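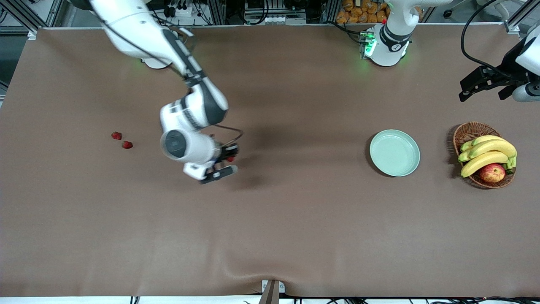

## Right arm: wrist cable snagging, gripper drops out mid-pick

**Reported by:** Marwa Belkadi
**Assigned:** Mervin Vachon
**Cell:** Bredholm, strawberry-to-plate task
**Status:** open, workaround in place

### Symptom

Right gripper stops answering during the approach or just after closing. The arm finishes its move and the fingers stay where they were. The controller logs `grip_timeout` at 600 ms. The left arm is not affected.

### Log

**09:10** – Restarted the gripper driver. First two picks fine, third timed out. Berry left at the fingertips, had to be taken out by hand after an e-stop.

**09:35** – Checked grip force. Setting unchanged at 40 percent. Lowered it, same fault, put it back.

**10:20** – Jogged the wrist by hand with motors off. The thin cable that loops out from the side of the wrist and back down to the gripper pulls tight near the end of roll. Wiggling it at the wrist connector brings the fault on every time. Wiggling it at the gripper end does nothing.

**11:05** – Swapped in the spare cable from Houda Kettani. It is 220 mm, same as the old one. Fault gone at rest, came back once with the wrist rolled fully over.

**13:40** – Limited wrist roll in the task config:

```
right_arm:
 wrist_roll_limit: reduced
 retry_on_grip_timeout: false
```

Retry is off on purpose. With it on, the gripper closed again while Hatem was reaching for the berry. No contact, but it goes in the safety log as a near miss.

**15:15** – Ran picks to the plate at reduced speed. No timeouts. Berries lying close to the arm base now need a second approach angle, and the planner sometimes gives up on them.

### Still to do

- Longer cable on order from Loltari. Refit and restore the roll limit.
- Covadonga to confirm that `grip_timeout` halts both arms. At present it only flags the right one.
- Soak test of 1000 cycles before closing.

Until then, use the e-stop before putting a hand near either gripper. Pausing the task does not cut motor power.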